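The rod, the rig and the 40 percent question

The test engineer at Grarkance has a habit of answering a question with a smaller question. Ask which of the two arms on trial is better and you get "better at what?" Ask about the sales sheet and you get "which page?"

The shop is in Hokville and tries out robot parts for small manufacturers that are about to spend real money. Since August the job has been a head-to-head between a Brimard controller and one from Meng, both driving the same kind of arm with a plain rod at the end in place of fingers.

"People walk in and ask where the hand is," the engineer says. "I don't want a hand yet. If a hand drops something, I can argue all afternoon over whose fault it was. With a rod I've got one point touching one thing."

The task is pushing. The arm gets an instruction, lowers the rod and slides one block to another spot on a board. Brimard's literature promises up to 40 percent fewer bad pushes. I asked whether that held up.

"Fewer than what? They don't say. I wrote to them and got the same brochure back, this time as an attachment."

So the shop is running its own count, 2428 pushes at last look, split between the controllers. The engineer won't give me a winner. On cubes, the two are close enough that it isn't worth a phone call. On odd shapes the Meng looks steadier, though "looks" is the engineer's word and I was asked to keep it.

I said that toy blocks seemed a long way from a factory.

"They are. I'd be worried about anyone who told you different. A customer of ours moves castings with oil on them. What I learn on a dry board gets me maybe the first step, and I charge for the first step."

And the star?

"The star is a pain. Push a cube in the middle of a side and it goes more or less straight. Push a star on a point and it turns. Push it in the notch and it behaves, if the controller can find the notch. That's what I want to see, and no demo video I've been sent has a star in it."
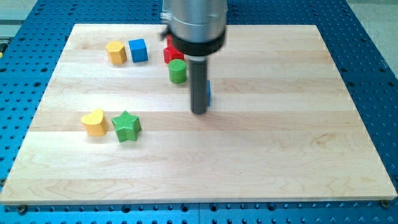 The rod over the maple board, with the heart and the star set apart from the other blocks.

There is also the matter of setup time. Brimard says 5 minutes. The engineer laughed at that one, then went and got the notebook: the first setup took most of a morning, and the second was shorter only "because I'd already done the swearing." Meng makes no promise about setup, a fact the engineer counts in its favor.

Would either one be worth buying today?

"For a lab, sure, flip a coin. For a line that has to run at 2 in the morning with one person watching it, I'd wait. Ask me when I've done the oily ones."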